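Filed under: Swimming, Getting Older, Grumbling

My third masters meet, and the 1500 I didn't mean to enter

I ticked the wrong box. I'd like to claim ambition, but the entry form for the Nurau winter meet had the 50 free directly above the 1500 free, and I was filling it in on my phone at a bus stop. By the time the start list came out I was in heat 2, lane one, with an entry time that would have been respectable for a 50 and was, for a 1500, a new world record by quite some margin.

The organisers emailed to ask if I was sure. I replied that I wasn't, and could they put me down for something slower. They asked how much slower. We settled on a figure that I won't repeat, but you could have cooked a small chicken in it.

I had the whole of December to train, which in practice meant nine sessions and a cold. Bindu Unnithan, who swims in the lane next to mine and has done more of these than anyone should, wrote me a plan on the back of a parking ticket. It said: go out slow, then slow down. Under that she had written "breathe" and underlined it twice. I have had worse coaching and paid for it.

The longest thing I managed beforehand was 700 metres without stopping, after which I hung on the wall and pretended to adjust my goggles for as long as I thought I could get away with it. My goggles are Haders, the old sort with the string nose bridge, and they do need a lot of adjusting, so it was quite a while.

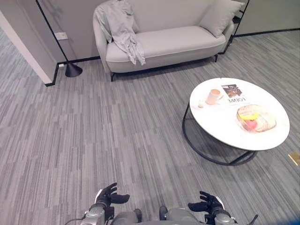 Warm-up was at eight in the morning. If you've never done a meet warm-up, imagine a motorway where everyone is doing butterfly. I did four lengths, was overtaken in all of them and kicked in one, and got out feeling I'd made my point. Then you wait. The distance events had been put at the end of the session, so I sat on a bench in a damp towel for three hours eating malt loaf and watching people from Mabula Masters win things. They have matching parkas. I have a coat with a broken zip.

The race itself I remember in patches. The first hundred felt lovely, which should have been a warning. Somewhere after the fourteenth length I lost count, and from then on I was relying entirely on the teenager at the far end with the lap counter, who looked as if he'd been promised this would be over by lunch. I'd got it into my head that he'd missed one. He hadn't. I just badly wanted him to have.

The woman in lane two lapped me, then lapped me again, and on the third go I swear she slowed down to be polite. When the bell went for my last two lengths everybody else had got out. People clapped. There is a particular sort of clapping you get for finishing last, warm and a bit relieved, and I'd advise anyone to experience it once.

Time: a shade under what I'd promised them. Arms: gone. I couldn't get my swimming cap off and had to ask a stranger.

Bindu swam the same event in the heat after mine and was out, dry and holding a tea before I'd found my other shoe. She wanted to know if I'd gone out slow. I said I thought so. She said she'd seen my splits – they put them on the wall, which seems unkind – and I had not.

There's another one at the Esteo pool in spring. It's long course, so half the turns and no wall to hang on to when you need it. I've put myself down for the 50. I've checked the box on a proper computer, and then got Bindu to check it too.

Last updated: January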